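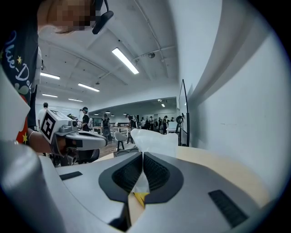 Plastic Bag Handlers Wanted - Paid, Part Time, Costthorpe

We will start with what this job is not, because the last time we advertised, half the people who wrote in thought it was a recycling internship or a chance to save the ocean. It is handling plastic bags. You pick them up, you fold them, you open them, you put things in them and you take the things out again. Then you do it over. If that sounds dull, it often is, and we would prefer that you find out now and not after two shifts.

Plarnico is a small workshop that looks into how thin bags behave when people use them at home and in stores. There are plenty of claims in this business. Every supplier has a bag that "opens easy" or "folds flat in seconds." We have read a lot of those brochures and believed very few of them. A crumpled bag does what it likes, and we want patient people who will spend a few hours finding out what that is.

What you would be doing

Flattening crumpled bags on a table and folding them to a set size. Pinching a bag by the rim, lifting it, and shaking it open. Packing small items and unpacking them. Tying off handles, and untying them, which takes longer than people think. Writing a few lines at the end of the shift on which bags gave you trouble. Plain words, please. "Kept sticking to itself" is useful to us. "Suboptimal user experience" is not.

A full shift has 2 working blocks with a proper break in the middle. We aim to get through 3000 folds in a season across the whole group, and we got through 2000 last season. Draw your own conclusions about how good we are at setting targets. You will not be paid by the fold, so there is no reason to rush.

Who should apply

You need to be 18 or older, able to stand or sit at a table for the length of a block, and able to do small, fussy work with your hands without getting angry at it. No degree is needed. We do not care about your passion for packaging and have our doubts about anyone who claims to have one. Experience in a grocery store, a laundry or a stockroom is a plus. So is having raised children.

If you have wrist or shoulder trouble, talk to us before you apply. Some people say light work like this can't hurt anybody. We don't buy that. Repeating one motion all morning adds up.

What we offer

An hourly wage, stated in writing before your first shift. Paid training, paid breaks, and pay for the whole shift if we have to send you home early. Coffee, of average quality. We do not offer stock, a family atmosphere or "exposure." Work starts in January and runs as long as the bags do. It may turn into something longer, but please don't count on it.

How to apply

Send us one page. Tell us when you are free, whether mornings suit you, and about 1 boring job you stuck with and why. Skip the cover letter - we can't tell them apart anymore. Everyone who makes the short list comes in for a paid trial block before either side agrees to anything.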